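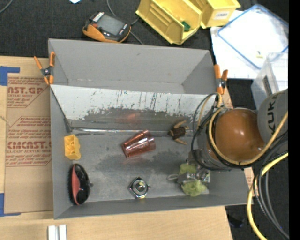 4. Fitting the divider

Now for the satisfying bit — turning one Storndale storage box into two compartments! Stand the divider lengthwise and hold it with a spring clamp at each end, like the orange-handled pair on the grey box, before you fix anything for good.

4.1 Slide the panel down until it meets the floor.
4.2 Clamp the left end, then the right.
4.3 Load both sides and live with it for a day or so. You may well want to shift it!
4.4 Screw in the 2 end brackets.

Note: a sloping panel is fine and makes the front side easier to reach into.

Caution: keep fingers clear of the clamp jaws.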